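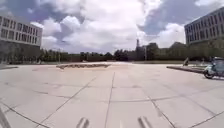
Out on the big plaza with the Paser kit, August

So I finally caved and got the Paser navigation kit from Trovevex. It's a camera, a little computer and a bundle of brackets you bolt onto a rover you already own, and then it's supposed to find its own way over open ground. Mine went on my old Kong base, which took me most of an evening (the bracket screws are tiny and I dropped every single one).

Setup is pretty painless after that. You pair it with the app, pick a spot on the map and press go. Getting the app to see the camera took 2 tries, and I still don't know what I did differently the second time.

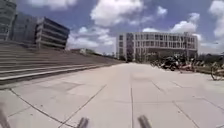

What I really wanted to know was how it handles long straight runs, and I'm impressed! It holds a line nicely at walking pace and doesn't twitch at every seam in the paving like my Bidska add-on used to. Turning is another story – it slows way down, thinks about it, then swings wider than I'd like.

Battery is decent too. I started at 91 percent and had 70 left when I packed up, and that was almost 90 minutes of stop and go. 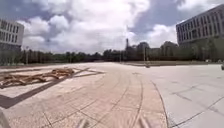
Rooksie wrote in the comments on my last post that the wide turns went away after redoing the calibration outdoors, in full daylight, with the rover parked on level ground. I did mine on the kitchen floor at 9 p.m., so yeah, that's on my list. 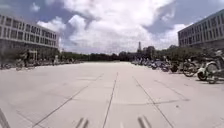 The one thing that bugs me is the price of the map add-on. You get the basic maps for free, but saving your own routes costs extra every month, and I'd much rather pay once. I'm keeping the kit anyway – I'll redo the calibration this weekend and post the new turning results.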